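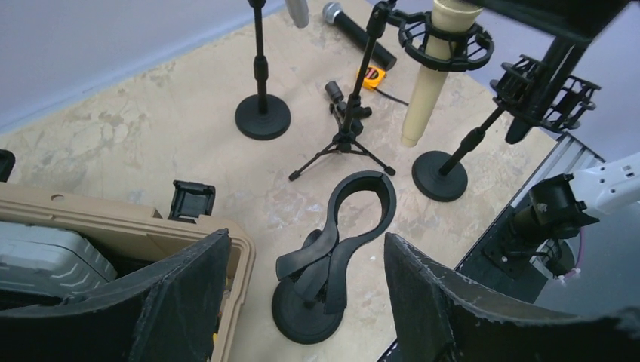
文/Tanner Beaulieu 发表于 7月 分类:器材、杂物 阅读约十分钟

话筒夹到底有没有区别,这个问题我在心里嘀咕了很久,这个月总算把家里的话筒架子都搬到地上,从头到尾弄了一遍。起因是一篇推荐文章,说“换一个好夹子,声音会干净一个档次”。我读了两遍,没看出来这句话是怎么得出来的。文章里没有录音对比,没有说用的是什么话筒,也没说架子摆在哪里,只有一张夹子的照片和一个购买链接。

我不是录音师,先说清楚。我录的东西很无聊:给 Flostville 的一个老年读书会念小说,一周念两章,每章半个多小时。听的人大多用手机外放,边做饭边听。我自己用耳机检查一遍,把咳嗽和翻页声剪掉,就发出去了。所以凡是跟我说“细节”“空气感”的,我都会先想一想,厨房里抽油烟机开着的时候,空气感还剩多少。

可是架子和夹子确实烦人。话筒会慢慢往下垂,念到一半头已经跟着低下去了,自己还不知道,回放的时候声音越来越闷,我一开始以为是嗓子累了。底座在桌上挪一下就嗡一声。夹子太紧,拔话筒的时候连架子一起拎起来;太松,又像含着一口饭似的含着话筒,随时要吐出来。这些毛病跟音质没什么关系,全是手上的事,偏偏那些评测很少写手上的事。

先说夹子。我手头这种黑色的,样子像个钥匙孔,也有人说像数字8,上头一个圈,中间收腰,下面再张开接到架子上。卖家给它起过各种名字,什么“专业级防震夹”“广播级固定器”。防震这两个字我是不信的。一个有弹性的圈,把话筒抱住,桌子一震,圈跟着震,话筒跟着圈震,中间哪一段把震动拦下来了?我试过,夹着话筒,录音开着,用指节在桌沿敲,然后把话筒拿在手里,同样的位置同样敲。拿在手里的那段反而安静,可见我的手臂比夹子防震得多(当然念半个钟头胳膊也会酸得发抖,那又是另一种噪音了)。

真正的防震架是用皮筋把话筒吊起来的那种,我借来用过一回,确实有用,也确实大得像个鸟笼,放在桌上就看不见书了。最后还是还了回去。

Mekance 家的夹子我买过一次,花了 70 块。当时是冲着评论去的,好评里有一半在说“发货快”,另一半在说“包装精美”,我居然还是下了单。夹子倒是没有坏,用到现在都好好的。但跟架子附送的那一个比,我换着夹了一个晚上,自己听不出来,第二天又把两段录音打乱了文件名让自己猜,猜得跟扔硬币差不多。要说区别,70 块的那个捏起来手感涩一点,话筒不太容易转。就这一点,值不值 70 块,各人自己掂量,我觉得不值。

再说底座。圆的重底座和三条腿的折叠架,网上吵得很厉害,好像两派人有什么家仇。圆底座派说三脚架会共振,三脚架派说圆底座会倒。我两种都有,两种都用过不止一年,看法是这样:圆底座占的地方是死的,就那么一圈,摆在书旁边正好,重量全在下面,只要杆子不伸得太歪,推一下也就晃晃。三脚架轻,腿一收能塞进包里,出门录东西带它没什么好犹豫的。但三条腿伸出来的地方总有一条正好在我想放茶杯的位置,转一转,又换成另一条挡着我翻书的手。

共振这件事,我专门留意过。把同一支话筒先后装在两种架子上,念同一段。那一段里有很多“的”和“得”,很平,没有什么情绪,适合比较。听下来,如果硬要说有区别,那也是我换架子以后坐得远了一点造成的。我把距离拿尺子量齐再录,连这点区别也没了。可能在专业的录音棚里听得出,我家隔壁有人装修,我听不出。

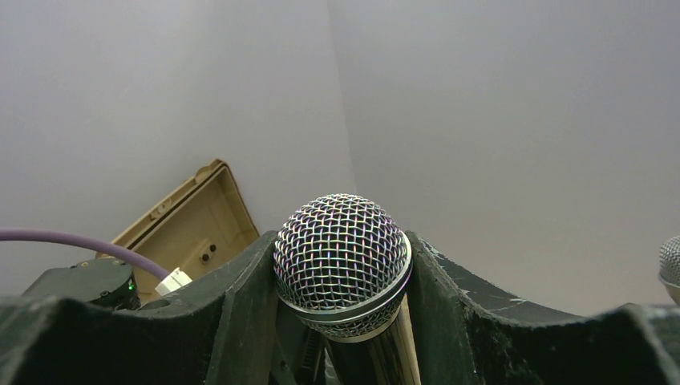

银色的动圈话筒,网罩对着光看有点发紫发蓝。

动圈和电容的事,本来不想写,写了肯定有人来信。可是既然说到话筒了,躲也躲不过去。

我念书主要用动圈,理由很土:它不怎么理会远处的声音。窗外有人喊孩子吃饭,它录进去只是一点影子。电容话筒我也认真用过一阵,一打开,冰箱、楼上的拖鞋、我自己的肚子,全都来了,清清楚楚。有人管这个叫“灵敏”,我承认是灵敏,但我要录的是小说。

那为什么大家一上来就推荐新手买电容?我的猜测比较不厚道:电容话筒个头大,看着就像回事,拍出照片好看。一支又粗又大的黑话筒立在桌上,谁来都要问一句“你在做节目啊”。一支手持动圈摆在那里,别人以为你要唱卡拉OK。我自己当年也是被这个骗的,在 Benítez 那家二手器材店里,老板把大个的往柜台上一放,我的眼睛就没离开过。他开价 900,我还价还得很没有底气,最后还是 900 拿走的。回家录了三章,读书会里有位老太太打电话来问,我家里是不是养了鸟。

没有养鸟。是椅子。

后来我把椅子换了,把地垫铺了,把门缝塞了,前前后后为了伺候那支话筒花掉的功夫比念书还多。这时候论坛上又有人告诉我,你应该再买一块声卡,3,000 左右的就够用了。“就够用了”这四个字,我现在一看到就想把网页关掉。够谁用?他没有问过我录什么,也没有问过我给谁听。

扯远了,说回整理的事。这次我把架子拿出来,本来只想找一颗旋钮。三脚架上那颗拧紧用的旋钮滑丝了,拧到头还是松,我记得抽屉里有备用的。结果拉开抽屉,转接头和夹子缠在一堆旧线里,根本不知道哪个配哪个。干脆全拿出来在地上摆开,一个一个试。

试螺纹是件很磨人的活。话筒架的螺纹有粗有细,粗的细的之间靠一个小小的转接套,这个小东西平时陷在夹子底下,看不见,要用的时候永远不在。我以前为此买过好几次,每次都以为家里没有了。这回把夹子全部翻过来看了一遍,好几个底下都藏着,有一个拧得死紧,用硬币才旋出来。要是早看一眼,那几次的钱和运费都省了。所以如果你也正打算下单买转接套,先把夹子翻过来。

还有一个坑是“通用”。Culorham 那款架子的说明书上写着“通用各类话筒”,我照着装,手持的能夹,粗一点的就夹不进去,使劲一掰,圈上开口的地方发白了。我写信去问,对方回信很客气,说通用指的是“市面上常见的各类手持话筒”。那就不要写各类嘛。大个的话筒一般有自己的安装座,直接拧在杆子上,跟夹子没有关系,这一点说明书一个字都没提。我后来看到不少人在评论里骂夹子质量差,一撑就裂,很可能也是把不该夹的东西往里塞。夹子当然也不怎么样,但这笔账不能全算在它头上。
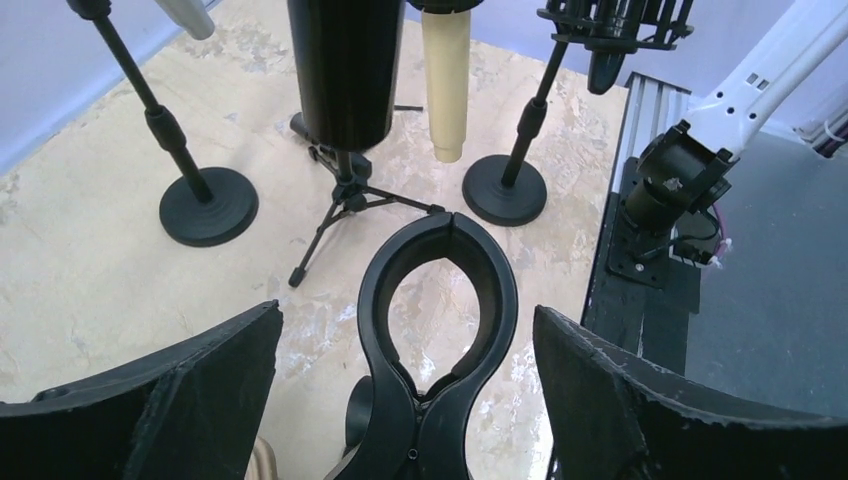 摆开以后我才发现,自己平时真正在用的东西少得可怜。念书就是那么一支动圈、一个圆底座、一个夹子,其余的全是“以后可能用得上”。这句话我对自己说了很多年,一次也没有追问过“以后”是哪天。

于是我给自己定了一条很粗暴的规矩:说不出上一次是什么时候用的,就收进箱子;收进箱子以后半年没有去翻,就拿去 Benítez 换钱。有朋友说这样太绝情,器材这种东西,卖了就要后悔。我不太信。我卖过一副监听耳机,卖的时候恋恋不舍,现在连它是哪一年买的都想不起来。后悔的感觉多半是在逛二手店的时候冒出来的,不逛就没有。

那支大个的电容怎么办,我犹豫了一会儿。按规矩它应该进箱子。可是读书会打算秋天做一次现场朗读,几个人围着一张桌子轮流念,那种场合用一支大的摆在中间,也许比每人面前插一支手持的省事。也许。我还没有试过,先不下结论。真要试,我会把它装在三脚架上,三条腿撑开,放在桌子正中,茶杯全部赶走。

关于怎么把架子调好,我自己摸出来几个办法,都不花钱,写在这里。它们对我的桌子管用,对你的桌子管不管用,我不敢保证。

杆子先定高度,再拧紧中间那个调节的环,最后才装话筒。我以前的顺序是反的,先装话筒,再举着杆子调高低,话筒的分量压在上面,手一滑就整截掉下来,砸过一次键盘。

夹子的角度宁可抬高一点。它迟早要往下垂,与其装得正正好然后看着它低头,不如一开始就让它仰着。念到第二章,大概正好对着嘴。至于那些卖阻尼垫片的,说垫上一片就永远不垂,我买过一包,头一个星期确实不垂,之后照旧。

底座下面垫一块旧毛巾,叠两层。那篇推荐文章里也介绍了一种底座垫,标价 101,照片上灰灰的一块,我怎么看都是毛毡。我把毛巾叠好压在底座下面,再去敲桌沿,嗡的那一声小了很多。毛巾的边要塞进去,不然翻书的时候袖子会带到它。

话筒从夹子里取出来,不要直着往上拔,握住话筒尾部,稍微转一下,顺着夹口往外退。直着拔,架子会跟着起来,轻的三脚架尤其容易。

线从杆子后面走,用布带松松地绑一道就可以。绑得太多,换话筒的时候要一道一道解,解到后来我就懒得绑了,又变回一团。

讲完这些,回头再看那句“换一个好夹子,声音会干净一个档次”,我能替它找到的最善意的解释是:作者原来的夹子松得话筒一直在转,换了新的以后话筒终于对准了嘴,声音自然清楚了。那功劳应该算在“对准了嘴”上,用一截橡皮筋也能办到。我给那篇文章留过言,问他换夹子前后话筒离嘴多远,到现在没有回音。留言倒是还在,下面有个人回复我说“你没听过好东西”。

我确实没听过多少好东西。不过这位朋友如果有兴趣,我可以把那两段打乱了文件名的录音发给他,请他说说哪一段是 70 块的夹子。我说到做到,邮箱在侧栏。

滑丝的旋钮最后没有找到备用的。抽屉底翻出来几颗,大小都对,螺纹全不对,我在那里拧了半天,手指头都是黑印子。只好把圆底座架子上那颗拆下来试了一下,居然合适,可这样一来圆底座那边又缺了一颗。现在是哪个架子要用,旋钮就拧到哪个架子上。Culorham 的网站上有配件卖,要凑满一定的金额才发货,我把夹子、垫片、备用的卡环全加进购物车里看了看,又一样一样删掉了。

下午四点以后隔壁的电钻会停,我打算趁那个空当去录第十一章。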